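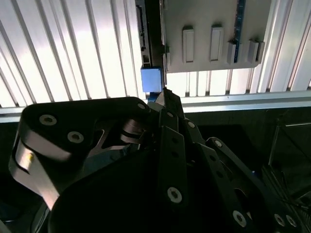

Bought two for the front office and one for my kid, went back for a fourth, writes a buyer on the old listing, only wish I'd gotten the bigger drive the first time. Fair point, and the bigger drive is now on the options list further down.

Brallow Desktop Tower, Refurbished
Item 827
Sold by Obeidat Computer Resale, Skindow

Price: $185 base
Price: $223 with the drive and memory upgrade
Condition: Used, refurbished, tested
Availability: In stock
Ships: next business day, most of the time

Add to cart
Add to wish list
Email this page

Page updated Nov 30, 2018. Prices changed, port list fixed, drive options added.

Overview

Plain office tower. Made by Urnano for offices, came off lease, cleaned up and resold. Does email, web, spreadsheets, invoices, school stuff, video calls if you plug in a webcam. Will not play new games. Please don't buy it for games, we get those returns every month and nobody's happy.

Full size case so there's room to work inside. Side panel comes off with two thumbscrews and slides back. No tools. Drives sit in a cage up front, memory is right where you can reach it, power supply is a normal one you can replace from any parts shop. This is why we keep stocking this line and gave up on the small slim ones. The slims are cute on a desk but the first time a power supply goes you're hunting for an odd size and waiting two weeks.

What you get at the base price

Tower, wiped and reinstalled
Power cord
Wired keyboard and mouse, used or new, whatever we have
Windows 10 installed and activated
500 GB hard drive
8 GB memory
DVD drive (reads and burns)
One page setup sheet

No monitor. No speakers. No wifi card at base price, see options.

What the upgrade price gets you

Everything above, but a 240 GB solid state drive for Windows and your programs, the 500 GB drive kept as a second drive for files, and 16 GB memory. For most people this is the one to get. It starts up in a fraction of the time and you feel it every single day. If the budget is tight get the base and add the solid state later, it's a half hour job.

Specs

Processor: quad core, 3.2 GHz
Memory: DDR3, four slots, two filled at base, 32 GB max
Drive bays: two 3.5 inch inside, one 5.25 inch taken by the DVD
SATA connectors on the board: four (two free at base)
Video: built in, one DisplayPort, one VGA
Network: gigabit wired
USB front: two USB 3, two USB 2
USB rear: two USB 3, four USB 2
Audio: headphone and mic front, line in and out rear
Expansion: one full length slot for video card, three shorter slots
Power supply: 290 watts
Weight: 21 pounds before the box

Port list above is the corrected one. The earlier page said HDMI. There is no HDMI, sorry. If your monitor or TV only takes HDMI get the DisplayPort to HDMI adapter from the options, it's cheap and it works fine.

Drive choices

People ask about drives more than anything so here goes.

Every drive we put in gets a full surface test and we look at the hours on it. Anything reading bad sectors goes in the scrap bin, no second chances. Spinning drives over our hour limit go too even if they test clean. Solid states are new, in the bag until they go in your machine.

You can pick

500 GB spinning (base)
1 TB spinning, add $20
240 GB solid state, part of the upgrade price
480 GB solid state, add $45 on top of the upgrade price
No drive at all, take $10 off, you get no Windows then either

Got your own drive from the old computer? Leave it as is, tell us in the order notes that you want the second cable and bracket left in. Then it's plug in the data cable, plug in the power, close it up. Your files should show up as another drive letter. Don't try to boot from the old one, Windows from a different machine gets confused and you'll be calling us.

A used drive is still a used drive. Back up your stuff. External drive, cloud, whatever, just do it. 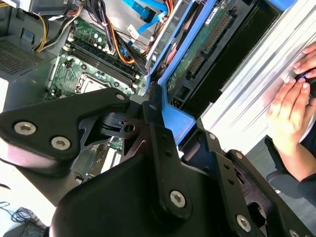 Desktop tower, opened up.

Adding parts yourself

Opening the case doesn't void anything with us. Go ahead. A few things though

Shut down, pull the cord out of the back, then hold the power button for a few seconds.
Touch bare metal on the case before you touch a board.
Memory goes in one way only. There's a notch. If it's fighting you, turn it around. Push until both clips snap.
Match your sticks in pairs if you can. It'll run with mismatched ones, a bit slower.
The SATA data plug is L shaped, same with the power plug. Straight in, straight out, no wiggling side to side. We see cracked plugs all the time and that's a dead drive over nothing.
Video cards: stay with ones that take their power from the slot. 290 watts won't carry a big card.
Tuck cables away from the fan before closing up. A buzzing sound on first start is nearly always a cable touching the fan.

If it beeps and shows nothing on screen, it's the memory. Pull it, reseat it, try again. One stick at a time if you have to.

If it starts with a black screen and no beep check you didn't plug the monitor into the built in port with a card installed. The built in video turns off when there's a card. Gets everybody once.

How we refurbish

Comes in on a pallet. Outside gets wiped down, inside gets blown out with the compressor. New thermal paste on the processor, every unit, no exceptions. New clock battery. Old drive wiped whether we reuse it or not. Then memory test overnight, load test the next morning, ports checked one by one. Fans that rattle get swapped.

We have put out more than 3,000 towers from the Skindow shop, this model and the ones before it. The most common thing to come back is the DVD tray sticking. Second is people who wanted a laptop.

Cosmetic condition

Grade A: light scratches, sticker marks, nothing you'd see from a chair.
Grade B: deeper scratches, maybe a dent on the side panel, maybe a missing foot. Works exactly the same.

Both prices on this page are Grade A. Grade B is $15 less when we have them. Call, we dont list them because the count changes by the hour.

Asset tags are taken off where they'll come off. Some of that glue is forever.

Options

Wifi card, inside, installed: $18
Wifi stick, USB: $12
DisplayPort to HDMI adapter: $9
DisplayPort to DVI adapter: $8
Small speakers, wired: $10
Webcam: $20
Second drive cable and bracket: free, ask
Used 22 inch monitor, VGA and DisplayPort: $55, pickup only
Moving your files from the old computer: $40, bring the old one in

Monitor is pickup only. We shipped them for a while and the breakage ate every dollar. Not doing it again.

Shipping

Ground shipping in the lower 48, price figured at checkout by zip code. Alaska and Hawaii, call first. Double boxed with foam corners. Video cards ship seperate inside the same carton, you install it when it arrives. A heavy card hanging in a slot over a long truck ride is asking for it.

Orders in before 2 pm usually go out next business day. March is slow for us to ship, school orders all land at once, give it an extra couple of days then.

Check the box when it comes. If a corner is crushed take a picture before you open it and keep the carton. The carrier will ask.

Warranty and returns

One year on parts and our labor. Covers the board, processor, memory, power supply, drives. Doesn't cover keyboard and mouse, spills, lightning, or data. You pay shipping to us, we pay it back to you.

30 days to return for any reason, less the shipping. Bring it back with the cord and the setup sheet, box if you kept it. Remove your password first!! A locked machine takes us an extra hour and we charge for it.

Extended to three years: $30, has to be bought with the machine.

Schools and offices

Five or more, call for a price. Ten or more and we'll load them all the same way with your programs as long as you own the licenses. Identical memory and drive in each one, same grade, so you're not sorting out which desk got the good one. Purchase orders fine. Net 30 for schools and local government.

We also buy. If you're clearing out a room of older Urnano towers send a model list and how many. We pick up within an hour's drive, anything farther you'd have to get it to us. Working or not, we take both, dead ones pay by weight.

Common stuff people ask

Will it run two monitors? Yes. One on DisplayPort, one on VGA. Three needs a card.

Does it have Bluetooth? No. A USB one works.

Can I get Windows 7? No longer loading it. You can load your own.

Linux? Runs great. Buy the no drive version or wipe ours.

Is it loud? Fan hum. Quieter than your fridge. The base spinning drive ticks a little when it's busy, solid state makes no sound at all.

Does it stand up or lie flat? Either. If it's lying flat don't stack a big monitor on it, the panel bows and then won't slide.

How long will it last? Can't promise. Plenty come back for a cleaning still on the original power supply.

Related items

Brallow Slim, closeout, last few, no more coming
Brallow power supply, 290 watt, pulled and tested
DDR3 memory, 4 GB and 8 GB sticks, desktop
3.5 inch drive brackets, bag of four
SATA data cables, straight and right angle

Local pickup at the Skindow shop, side door, ring the bell. Have your order number ready. Card or cash, no checks over $200 unless we know you.

Back to desktops
Back to top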